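Fistar or Skunine fingers for handling filament spools with two arms?

Posted in Grippers and end effectors
Asked Wednesday, November 4, 2020

Matěj Doležal

I have a pair of small arms on a shared plate and I'm trying to get them to handle spools between them, then pick up a loose end of filament. The arms came with the Fistar fingers, the narrow pointed ones. The Skunine seller tells me his wide padded set would "transform" the job, for 243 a pair, and I would need two pairs. I have my doubts. Before I spend that, I'd like to hear from anyone who has used both on something round and slippery. 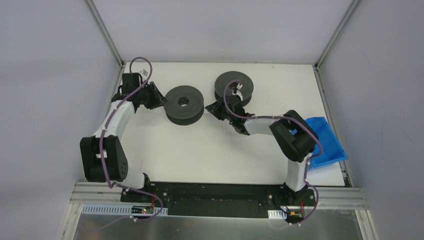
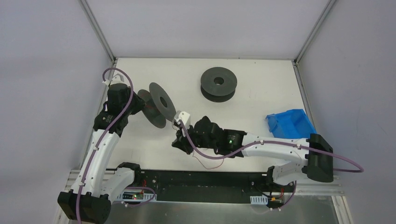
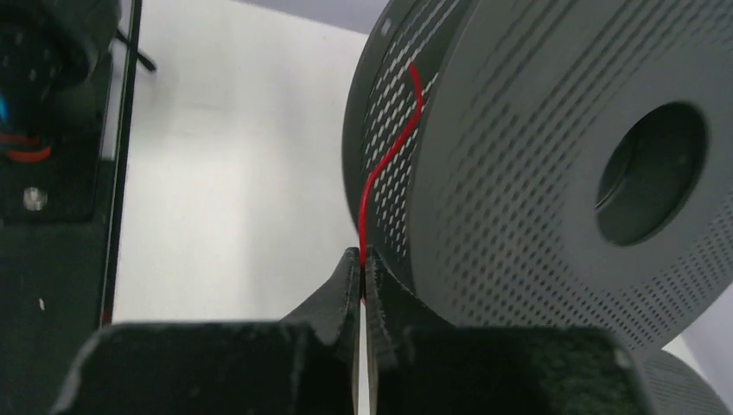
Both arms at the spools, both arms again with one spool tipped on edge, and the wrist camera's view of the red strand between the fingertips.

The tips are fine for the strand, as far as I can tell. Where I lose confidence is the spool itself. The flange is a disc with a thick, rounded rim, and when one arm pushes from the left and the other comes in from the right, I never know which of them is carrying the weight. In September I ran 40 tries at standing a spool up and the results were all over the place. Some of the bad ones were my own driving, so I don't trust the number enough to quote it.

I have two things to ask. Do wide pads help on a flange, or do they just hide sloppy positioning? And is the wrist camera worth keeping, or would I do as well with the fixed one over the table? The people at Bostton say their Aguiar controller makes the camera question go away, which sounds to me like something you say when you have a controller to sell.

The spools are empty, if that matters. I haven't weighed them.

Danish Magsi

I've had both sets and sent one back, so take this for what it is.

Wide pads do help on a flange, but less than the seller will tell you. They spread the contact, so the spool is less keen to pivot when you tip it. The price you pay is at the other end of your job. With the pads on I could not pick up a single strand lying on a flat table. The pad touches down before the tip gets under anything. I tried shaving one pair with a knife, made a mess of it, and that was the pair I couldn't return.

You are asking one finger to do two jobs, and the pointed one does the harder of the two. I'd keep it. What I did for the spool was stick a bit of thin rubber to the inside of each finger, set back from the tip. It cost next to nothing and came off again without leaving a mark. I can't swear it will hold for months. Mine lasted 14 days before one corner lifted, and I replaced it with the same stuff.

On which arm is carrying the weight – try making one arm dull. Let the left one go to a fixed place and stay there as a stop, and do all the tipping with the right. When both move you're chasing two errors at once and you'll blame the fingers for it. If your results settle down after that, you have your answer and you've saved your money.

Keep the wrist camera. Look at your third picture. You can tell where the strand sits between the tips and where the edge of the flange is next to it. I wouldn't want to judge that from a view of the whole table. The fixed view is better for knowing where the spools and the tray are, so I use one for getting there and the other for the last bit. I've never got a useful depth out of a wrist view on a matt dark spool, though, whatever the box says.

benchful_of_bits

just get the controller. I have the Aguiar and it's night and day, no need to fiddle with cameras

Danish Magsi

Night and day compared with what? I borrowed one for a week. It was smoother at slow speeds, I'll give it that, but it can't see where a strand is any better than the old one could. It cost 1782 when I looked, and you could ruin a lot of rubber for that.

Matěj Doležal

Thanks both. I'll leave the Skunine set alone for now and try the rubber, then the left arm as a stop. One change at a time, or I won't know which of them did anything. I'm going to do another 40 with the same spool and write them all down this time, including the ones I get wrong by hand.

Danish, how far back from the tip did you set the rubber? I'm worried about it catching on the rim when the finger opens.

Danish Magsi

Far enough that the pointed part was completely bare, so start where the finger begins to widen. It did catch once or twice, until I trimmed the front edge at a slant. Use scissors for that, and do it before you stick it on.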